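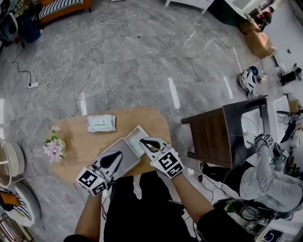
Asanka Herath replied that the cables should be dealt with before any thought is given to the table, and that the remainder of the enquiry would be easier to answer once the floor was clear. The full reply is reproduced further down, in the order in which it was received.

Nusavport Residents' Help Pages
Home and Shared Rooms

Trailing cables, a wooden table and retained packaging in a shared sitting room

Submitted by Willy Nijs, 24/04/2018
633 views
3 answers

I should be grateful for advice on the arrangement of the sitting room which my household shares with two other tenants in the Wiltport building. The room has a tiled floor, a sofa, some round chairs and a small table in light wood with rounded ends. It is used throughout the day for reading, unpacking deliveries, small assembly work and occasional meals.

Three matters require attention. The first is the white power strip, which lies on the floor with a quantity of white cables around it. The strip serves a lamp, two chargers and whatever other equipment is in use. The nearest wall socket is behind the sofa and I am not permitted to have another fitted under the terms of the tenancy. I have measured the distance from the socket to the table as 200 cm.

The second is the table. We keep a packet of wet wipes on it and the surface is wiped several times a day. One of the other tenants maintains that this will spoil the finish. I do not know what the finish is. The landlord's inventory lists the item only as "table, small, wood".

The third is packaging. We have cardboard boxes stacked beside the white counter, and a number of smaller boxes with lids, which people are reluctant to throw away in case an item has to be returned. I would like a rule that all three households can accept. What is the usual period for keeping them?

I would add that the artificial flowers are to stay, this having been agreed in September after some discussion.

Asanka Herath
Marked as helpful by the person who asked
Contributions to date: 3,032

The cables should be dealt with first. Switch off and unplug the strip at the wall, then unplug everything from the strip and lay each cable out separately. In most shared rooms at least one will prove to belong to nothing, and that one may be put away with a label on it.

Measure the distance from the socket to each appliance along the skirting, going round the furniture, and write the figures down. A direct measurement of 200 cm across the floor may well become a good deal more once the cable follows the wall. If the strip can stand behind or beside the sofa, within reach of a hand, only the cables needed at the table have to leave the wall at all. Where one must cross a route that people walk, use a proper floor cable cover with sloping sides. Adhesive tape leaves a residue on glazed tiles and lifts at the ends. Cables should not be run beneath a rug.

Gather the surplus length into broad, open loops and hold it with fabric hook-and-loop ties. It should not be wound tightly or shut into a closed box with the strip unless the box is made for the purpose and has ventilation openings. I have used the Mavov cable tray, which screws to the underside of a desk, but I would not fix anything to a landlord's table without written consent.

As to the table, wet wipes vary considerably. Some contain alcohol or perfume and these may dull a lacquer or leave an oiled surface patchy. A cloth wrung out in plain warm water will do for daily use, followed by a dry one. Put a drop of clean water somewhere inconspicuous, such as near the edge on the underside, and leave it for ten minutes. If it stands in a bead, the surface is probably sealed. If it soaks in and darkens the wood, the table is more likely oiled or waxed and ought to be wiped sparingly – the wipes may then be kept for hands.

Đồng

I would disagree slightly on the boxes, or I would if they had been mentioned. There is no usual period. It depends on the seller. In our house we write the last date for return on the lid in pencil when the parcel is opened, and when that date has passed the box is flattened. The rule has held for two years with one argument.

Small lidded boxes are another matter because they can be used. We keep spare leads in them, one kind to each box. Large cartons should not be stacked where people need to get to a counter.

As for cable covers, mine was sold in lengths of 100 cm and had to be cut with a hacksaw. Measure first.

Member, name withheld

Same problem here. We moved the sofa nearer the socket and left the rest as it was. Wipes have been used on our table since we arrived and I see no marks on it, although it is a darker wood and not comparable.

Comments on this page (2)

Willy Nijs: I am obliged to all three contributors. The water stood in a bead after ten minutes. I shall put the pencilled date to the other tenants at the weekend. Would the same period apply to the polystyrene inserts?

Đồng: Yes, keep them with the box until the date. They take up a great deal of room – ours go inside the carton and the carton is closed. Check whether your collection accepts them, as ours in Wiltport does not and they must be taken to the depot.

Shared 14 times | 2 comments

Contact the Nusavport help desk | Copyright Nusavport Residents' Help Pages | Back to top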